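Sevis
Home » Productions » Funder reports

Progress report to the Nuter Fund, 10 March 2023
Project: Wattimena, a drama series in six parts
Produced by Faveo

Summary

Filming on the first block is complete and the first two episodes are in the edit. The second block is two weeks behind the schedule agreed with the Fund. We expect to recover one of those weeks by shooting the harbour interiors back to back. The delivery date for the full series has not changed.

Scripts

Episodes one to five are locked. Episode six is on its fourth draft and still has a problem in the last third, where the older sister's story stops too early. The writers have moved the court hearing forward and cut the second funeral. A locked script is due before the block two read-through, and we will send it to the Fund on the same day.

Casting

All the main parts are filled. The role of the ferry pilot had to be recast after the first choice took a stage job with clashing dates. This affected one scene already shot, which will be picked up in block two. We held an open call for the school episodes and received 700 applications. From these we cast 20 young performers, all with licences and chaperones in place.

Filming

Bad weather cost us four days on the coast. We used two of them for the kitchen and stairwell scenes, which had been kept back as cover. The other two were lost. The night shoot at the boatyard went ahead as planned, although the sound is poor in places and some lines will need to be re-recorded.

The main house set stays up until the end of block two. We have agreed an extension on the stage with Sevis at the original weekly rate.

Post-production

Episode one has had its first viewing. It runs nine minutes over, mostly in the opening, and the editor is working on a shorter version. Episode two is closer to length. The composer has delivered themes for three characters – the rest will follow once the edit of episode one is settled. Subtitles for the scenes in dialect will be done in-house, as set out in the proposal.

Budget

Spending to date is in line with the plan except for transport and overnight costs, which are over because of the lost days. The overspend has been met from contingency and we are not asking for further money. Receipts are numbered up to 1743 and are ready for inspection.

Audience work

Two preview evenings are planned for August, each with a talk by the cast. The trailer will be cut after block two.

Next steps

Complete block two. Lock episode six. Send the revised cut of episode one to the Fund for comments. Agree the wording of the opening credit with the Fund's office – we still need the current logo for this.
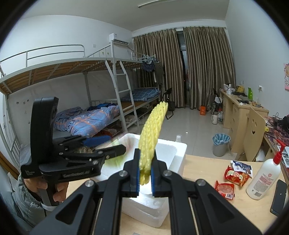 A yellow item with a ridged surface, held between blue pads.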